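October 19, 2018
By Parisa Soltani
Last updated: October 19, 2018

Equipment Review: Drullthorpe Indoor Putting Mat

The Avon Golf Association tested the Drullthorpe putting mat over the month of September as part of its review of practice equipment suitable for winter use. The mat was supplied by the retailer Herkero and was returned at the end of the trial. The association received no payment for this review.

The mat arrives rolled in a cardboard tube and lies flat after two days on a level floor. Its surface is consistent from end to end, and putts struck on the center line held that line well. Members who normally play on slower greens found the pace quick at first, though most adjusted within a session.

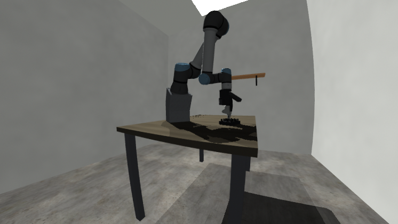 The raised section at the far end is less successful. It rewards a firm stroke, and players who practice on it for long periods may begin to hit short putts past the hole on the course. Herman Wijaya, who coordinates junior instruction for the association, advised his students to putt to a coin placed on the flat portion instead.

Durability was satisfactory. After over 200 putts a day, the surface showed light wear near the starting position and none elsewhere. The edges remained flat – a common weakness in mats of this type – and the backing did not slip on tile or carpet.

At $60, the mat is recommended for players who want to keep a steady stroke between seasons. Those who need to practice breaking putts should consider a wider model.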